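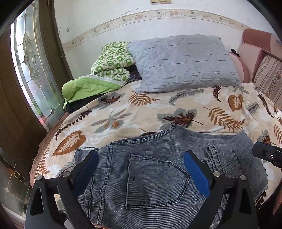

Search notebook... Go

November, 4:40 pm
Posted by the Rollero sync desk

Offline lists work!! Loaded 2,000 tasks into the Rollero test account, switched the network off, edited 85 of them on the tablet and reconnected. Every edit came through, with 2 duplicates (both recurring reminders, same old date bug). Launch is down to 600 ms, and scrolling feels so much nicer now. Next up: shared lists with the Tultovar calendar plugged in. Can't wait to try it!

Recent entries
Hailu widget crash on rotate
Dritus import, second try
Reminder sounds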